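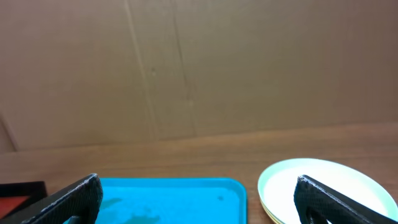
The wrist camera's view over the table, with the blue tray and the plates.

September was not a good month for my robot arm. I want to write down what happened while I still remember it, and also because two people asked me by email why I stopped posting about Pluto.

Pluto is the name I gave to the arm. It stands on my table at home, and I teach it to move plates from a stack to the tray. I show the movement by hand, I record it, and then the arm tries alone. It is slow work, but I like it. In the summer it could already do many tries in one evening without my help.

The problem started with the gripper. Sometimes, when it closed on the rim of a plate, it did not stop. The motor continued to push, the fingers bent a little, and the plate jumped out to the side. The first time I thought I had put the stack in the wrong place. I moved it closer and went on. This was my mistake, and I knew the rule: when a machine does something you don't understand, you stop it.

A few evenings later I reached in to straighten the stack. The program was paused, or so I believed. The fingers closed on my hand, at the side, under the small finger. It is a small gripper, but it hurt a lot, and the worst part was that it did not open again. I pressed the key for stop and nothing changed. In the end I pulled the power plug with my foot. I had a purple mark for many days and I could not hold a pen well.

I wrote to Hường Quách, who built the same kind of arm before me and has much more patience with electronics. She asked me for the log file and for the current limit of the gripper motor. The log I had. The limit I had to look for, and then I felt my face become warm. It should be 300. In my file it was 0, and in this software 0 means "no limit". I had changed it myself when I was testing new finger pads, and I forgot to put it back.

The stop key was a different fault. My pause command only stopped new movements from being sent. It did not cancel the last one. So if the last command was "close", the motor kept trying to close, for as long as it had power. Hường had the same thing in her first version – she told me this only after I confessed mine.

What I changed:

The limit is 300 again, and the program refuses to start if it reads 0 there.

Pause now tells the gripper to hold its present position, with low force. If the current stays high for 2 seconds, the motor switches off and the fingers go loose.

There is a real red button between the power supply and the arm. I can reach it with my left hand from the chair. I tested it 20 times, also in the middle of a grip.

The arm runs at 40 percent speed when I am trying something new.

My hands stay away from the table when the red button is not pressed. This one is hard, I must say. When a plate is a little crooked, the hand goes there by itself, before the head has decided.

I threw away the recordings from the week when the gripper was pushing too much. It was painful, but I don't want Pluto to learn from them. Now I am recording the plates again from the beginning.

If you have a similar arm, please open your settings file this evening and look at the gripper limit. And try your stop key while the fingers are closing on something soft, for example a sponge. I never did this test before, only with the arm moving in free air, and there it always worked.

Next time I will write about the finger pads. The left one is starting to peel and I have not decided which glue to use.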